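Toltside Wood Shop and Materials Course
Final Project Report
Student: M. Nair

A Striped Board for Shape Blocks

1. Summary

The assignment was to make one flat object from strips of solid wood, finish it by hand and put it to some use for at least a week. I made a rectangular board from pale strips with darker strips set in for contrast. The use I chose was a base for small plastic shape blocks, the kind that children sort and stack. The report covers the wood, the glue-up, the flattening, the finish and what I learned from having blocks on the board. It also lists what went wrong, as the handout asks.

2. Why a board

Blocks are usually played with on a carpet or on a table. On carpet they lean. On a table they slide off and then they are under the couch. A board gives them a flat place with a clear edge, and it can be picked up and put away when the table is needed for dinner.

I looked at trays first. A tray has a lip, and the lip keeps things in, but it also gets in the way of small hands coming in from the side. I drew a version with a lip and a version without, and went with no lip. The flat version was also a simpler job, and I had never done a glue-up before.

The stripes came later. My first drawing was all one color. The course handout asks for "a visible design decision," and two woods next to each other seemed the plainest way to do that.

3. Wood

The light wood came out of the offcut bin at the shop and from a bundle I bought at Orkville Lumber. The darker wood was a leftover from a shelf. I picked strips with straight grain where I could. Some of the pale ones are creamier than others and one or two have a slight yellow cast. I laid them all out on the bench and moved them around until the change from one to the next looked gradual, then numbered the ends in pencil.

I ran the strips lengthwise. Crosswise would have meant more and shorter pieces, more joints, and a board that looked like a ladder.

The dark strips are not placed evenly. My drawing had them the same distance from each edge. When I set them out that way it looked like a flag, so I shifted them until I liked it. This took most of one class.

4. Glue-up

I planed the edges on the jointer with the instructor watching, then checked each pair by holding them up to the window. Light came through two of the joints. I did those again.

The glue-up was done in 2 stages. I glued each half separately, let them sit overnight, and then joined the halves. Doing it all at once would have meant spreading glue on every edge before the first one began to set, and I am slow. I used 6 clamps, alternating above and below so the board would not bow. Wax paper went between the clamps and the wood.

Problems at this stage:

I used too much glue on the first half. It ran out along every seam and dried in beads, and I had to scrape it off later. On the second half I used less and wiped it with a damp rag while it was still soft.

One strip crept sideways when I tightened the clamps. It stuck out at the end and had to be trimmed back, so the finished board is a little shorter than planned.

The pencil numbers got covered with glue. I had to sand them off the ends.

5. Flattening and edges

The board was too wide for the planer, so flattening was done with a hand plane and then a sander. I went across the grain first and along it after. The center was high. I drew pencil lines over the whole face and sanded until they were gone, then drew them again. It needed 4 rounds.

I left the edges square. I had meant to round them over, and I tried it on a scrap, but the scrap looked like a store-bought cutting board. I broke the sharp corner with sandpaper and stopped there. From the front you can still see how thick the wood is, and I like that.

6. Finish

The finish is Folier block oil. I put on a thin coat, waited, wiped it down, and repeated it the next day. The darker strips took more oil than the light ones and looked dull after the first coat. A second coat evened this out. The oil brought up the grain in the pale strips, which I had hardly noticed before.

I considered varnish. It would be harder and easier to clean. The trouble with varnish on a play surface is that it chips when something is dropped on it, and then the chip has to be dealt with. Oil can be renewed with a rag.

7. The board in use

For the trial I used small plastic blocks in different shapes and colors. The pale wood is a good background for them. Bright plastic stands out clearly against it, and the shape of each block is easy to read from across a table. I had worried that the grain would be distracting, but it is quiet enough.

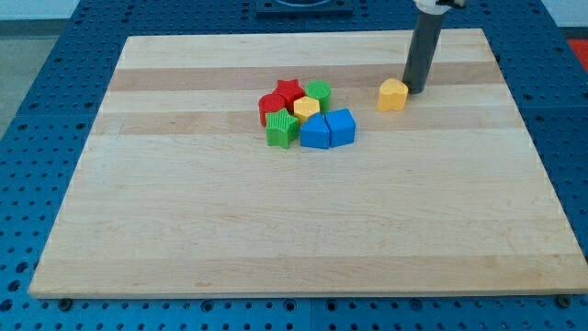
"Would the blocks be easier to see without the stripes?" was the question Nair got at the midterm review, followed by the suggestion that the darker bands might work better as a border than running through the middle of the play area.

I took this seriously and tried it with paper. I cut strips of brown paper and taped them on a piece of pale shelf board, first near the edges and then across the center. With the paper at the edges the board had more of a frame, and the middle was calm. With the paper across the center, the bands turned into something to use. A row of blocks could be lined up along a band. A band could be a road, or a line that one kind of block had to stay behind. I kept the stripes where they were. The border idea is a fair one and I would use it on a board meant for drawing or for puzzles.

Other notes from the week of use:

The board slid on a smooth tabletop when it was pushed from the side. A piece of rubber shelf liner underneath fixed it.

Stacks stood better on the board than on the carpet at home, as expected. They stood about as well as on the kitchen table. The board is flat enough, but it is not flatter than a table.

Blocks dropped on the board make a lower sound than on a hard table. I had not planned for this but it was the first thing mentioned at home.

There is one small dent near a corner. I think it came from a dropped clamp in the shop and not from a block. I left it.

8. Time and cost

The work took 9 class sessions. Layout and edge planing used up more of them than I had planned. Sanding also ran long. The finish was quick, apart from the waiting.

The cost was low, as the darker wood was free and part of the light wood came from the bin. I bought the bundle from Orkville and the oil. Glue, sandpaper and clamps were the shop's.

9. What I would change

I would make a plywood template for the overall size before cutting anything. Trimming at the end cost me length on one side.

I would scrape glue sooner. Dried glue under the sander leaves a shiny spot that does not take oil, and I still have one of these near the back edge. It shows only in low light – mostly on a Sunday afternoon when the sun comes in flat through our kitchen window.

I would add finger grooves on the two short ends. The board is heavier than it looks, and lifting it off a table means sliding it over the edge first. The grooves could be cut with a router and would not change the top.

I would also like to try the same layout with the colors reversed, dark wood with light bands. Yellow and green blocks should look good on it. Blue ones might get lost.

10. Care

Wipe with a damp cloth and dry right away. Do not soak. Oil again when the surface looks gray or feels rough. Store flat or standing on a long edge, away from the radiator.

Attachments: cut list, layout drawing (second version), finish test on scrap.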